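Chapter 3
Paper That Tears: Grain, Fiber and the Ragged Edge

Take any sheet of paper you don't need and tear it in half from top to bottom. Now turn one of the halves sideways and tear it again. One of those tears ran fairly straight, didn't it? The other wandered off wherever it liked and left you with a fringe. You have just found the grain, and most of this chapter grows out of that one small discovery.

Paper is a mat of fibers. When a sheet is made by machine, more of the fibers settle in the direction the sheet is traveling than across it. A tear that follows them has an easy path. A tear that crosses them has to pull fibers out or break them, and it keeps looking for a way around. I still get a kick out of watching it happen, and I have been tearing paper for a living for 19 years!

In Chapter 2 we looked at weight. You will remember that tissue is sold well below the weight of writing paper, and that the Miltari samples at the back of your kit run from the lightest tissue up to a card of 170 grams per square meter. Weight matters again now. Thin paper has fewer layers of fiber to hold a tear in line, so it gives you softer, hairier edges, and it takes a crease from almost any touch. Crumple it and the creases stay, even after you flatten it under a book overnight.

Color and marks on the sheet are a great help when you study a tear. A plain white sheet hides a lot. On a tinted one you can often pick out a paler band along the torn side, and lines of writing will show you how two pieces belonged together (we come back to this in the section on matching fragments).

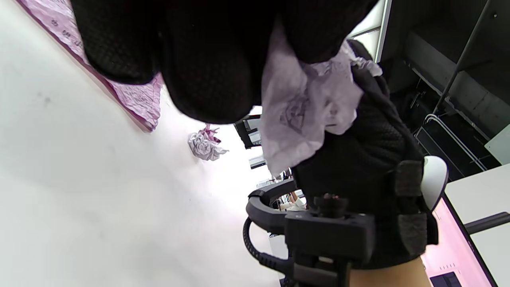
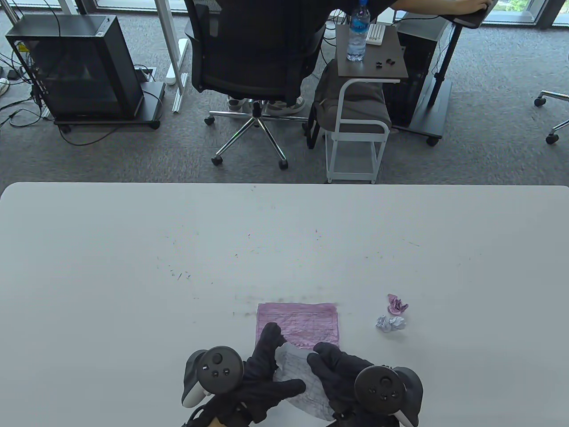 Figure 3.1 Paper on a white worktable, with crumpled paper lying close by.

Spend a minute with the torn piece in the second view before you read on. Faint lines of handwriting show through it, and the pink sheet it partly covers has a ragged upper edge that is lighter than the rest. What would you want to know before deciding whether two pieces like these came from one sheet? Write down your ideas and keep them. You will want them in Section 3.4.

What you need for this chapter

Sheets of tissue in two colors
Writing paper, lined or plain
A soft pencil and a ruler
A hand lens – the folding Stiltell lens in your kit is fine
A light-colored table with good light over it

Words to know

Grain: the direction in which most of the fibers lie.
Fragment: a piece torn from a larger sheet.
Feathering: loose fibers standing out along a torn edge.
Memory: the way a sheet holds a crease after it has been opened out.

3.1 Finding the Grain

There are several ways to find the grain without tearing anything, and the gentlest is the bend test. Lay the sheet flat and roll one side over toward the other without creasing it. Press down lightly with your palm and feel how hard it pushes back. Turn the sheet a quarter turn and do it again. The direction that bends more easily has its fold running along the grain.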